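# Solen Teach Kit, table version

The Solen Teach Kit is for workshops and schools which want to show a task to a robot and do not want to write a program for each movement. You guide the arm by hand, or you sit at the desk and move it with the remote handles. The controller keeps the path, the gripper opening and the pictures from the wrist camera together in one recording.

Fomness has delivered the kit since March. The practice tasks are prepared by Hatsue Nomura, who has chosen computer parts for the first set: they are small, they fit only one way, and a learner notices quickly when the angle is wrong.

## What you receive

- remote handles, one pair, with foot pedal
- wrist camera with bracket and 383 cm cable
- upright practice board with holders for computer parts
- recording software on a memory stick, licence for one desk
- printed handbook, 11 chapters, in English

The arm and the gripper are ordered separately. Please tell us your model when you write, because the bracket is not the same for all of them.

## Recording a task

Hand guiding is good for the long, free movements. For the last part, where a drive goes into its slot, we advise the remote handles. Your hand stays out of the camera's view and the speed is more even. The software stores up to 400 recordings in one project, and every one can be cut, renamed or thrown away later. Pause with the pedal; the arm holds its position until you press again.

Spare holders for the board can be ordered from Maribeth Rivera at our Ovberg office. Delivery is normally two weeks.

Wrist views from the slot task: 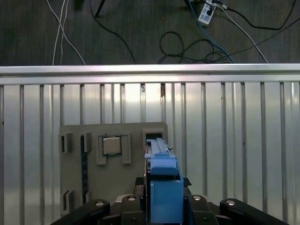
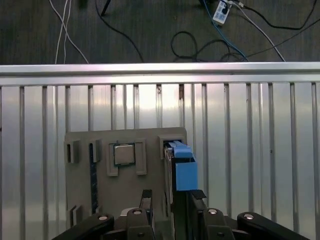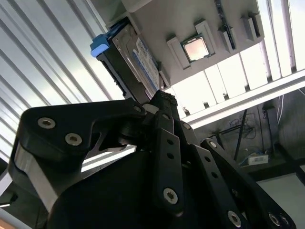 **Can two people share one project and record in turns?**

Each person makes an own user name in the software, and the recordings stay together in the same project. Please set the handles again to your own arm length before you begin; the handbook explains it in chapter 4.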